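Provura Scholarship Opens for Students from Mullcombe

The Provura Scholarship is open again for students who finished school in Mullcombe and want to start a university degree this year. Applications close at the end of January.

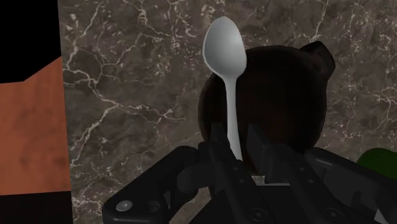
By Flynn Faulkner
Education News

The scholarship pays full tuition and a monthly allowance for the length of the degree. This year there are 14 places, and two of them are kept for students who will be the first in their family to go to university. Last year the program received 309 applications, the highest number since it began.

Applicants need to send their school results, one letter from a teacher and a personal essay. The essay was the part where many students lost points last year, said Vasanthi Nambiar, who reads applications for the program.

"Many essays told us about the subject, but very little about the student," she said. "We want to know why you chose it, and what you have already tried to do with it – even if it was something small."

She also advised students to ask for the teacher's letter early. Last year, more than 168 applications arrived in the final two days, and several of them had no letter inside. These could not be considered.
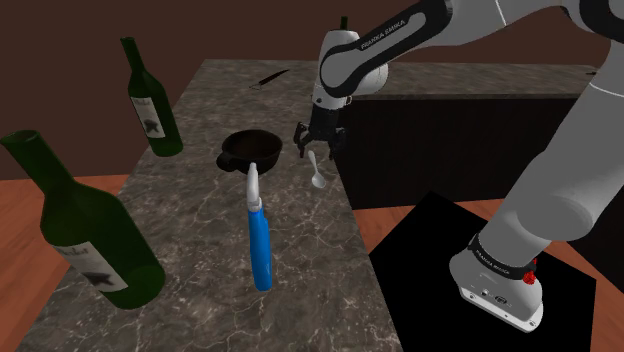

Students who pass the first reading will be invited to an interview at the Baxter building in Mullcombe. The interview takes half an hour and is held in English. Those who live far from the town can ask for an online interview, but they must write this on the form when they apply.

The results will be sent by email in March. Students who already receive the Stodemum grant can also apply – however, they can't keep both awards at the same time.

The form is available from the school offices and on the Provura website. It must be sent before 5 p.m. on the last day of January.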